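The pen case I didn't think I needed

Regular readers will know I'm hopeless with bags. I've got a perfectly good rucksack and I still manage to lose things in the bottom of it, so when Kinga Katona offered to lend me her spare Lillari pen roll for the month I said yes before she'd finished the sentence. I've now given hers back and bought my own, so you can probably guess how this one goes.

It's a roll, not a zip case. You lay it flat, slide the pens into their slots, fold the top flap down over the nibs and roll the whole lot up, then wrap the cord round and tuck the end in. There are 12 slots, and I own six pens I'd admit to, so half of mine is taken up with a short ruler, a spare converter, a pencil and a folded bit of blotting paper. Fat pens do fit, but only just – my old Dimitriou with the wide barrel needed a fair bit of coaxing to begin with and has since stretched its own slot, which means nothing else will stay put in there. Choose that slot carefully!

The canvas is stiffer than I'd expected. For the first week it kept trying to unroll itself on the train, and Hefin Penry (who sits opposite me most mornings and has opinions on everything) told me to leave it rolled up tight under a pile of books overnight. I did, and it's behaved ever since. The cord is waxed and holds a knot nicely, though I do wish it was a bit longer. With all the slots full you get one and a half turns and then you're fiddling with a stub.

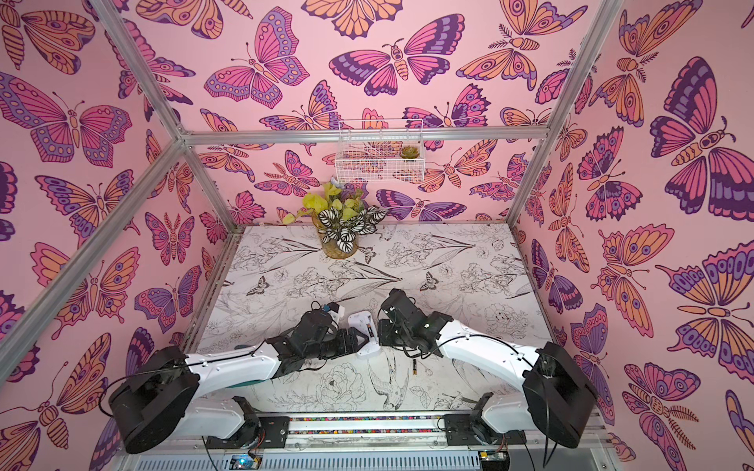

Rotport, April

Now, the leak test. I didn't plan one, but I took the roll over the hills to see Wyn Rosser, and somewhere on the way my cheapest pen let go of most of its ink. The lining soaked up the lot. The pens on either side were clean, the outside was clean, and my notebook (a white one, naturally) was clean too. Cold water and a bit of washing-up liquid got most of the blue out of the lining, and what's left looks like a small cloud. I've grown quite fond of it.

I also borrowed a Kavden zip case from Horácio Cardoso to compare. It's smaller and quicker to get into, and if you only carry two or three pens I'd say go for that and save yourself some money. But everything rattles about together in there, and I found a fresh scratch on a cap after one afternoon. Horácio says I walk too fast.

Price, then. Mine was 95 with postage, and yes, I winced. You can get a plain cotton roll for a good deal less and it will hold your pens just as well, but I've had two of those and the stitching went between the slots both times. So far the Lillari hasn't pulled a thread. I'll look at it again in the autumn and let you know.

A few of you wrote in after last month's piece on ink samples to ask whether the little vials would go in a roll like this. I tried it, and they slide right down to the bottom and you have to shake them out, so keep them in a tin.

Next month it's desk lamps. Kristýna Šindelář has promised to lend me hers, and if you've got one you love (or one you can't stand) do hit reply and tell me which it is before I start shopping.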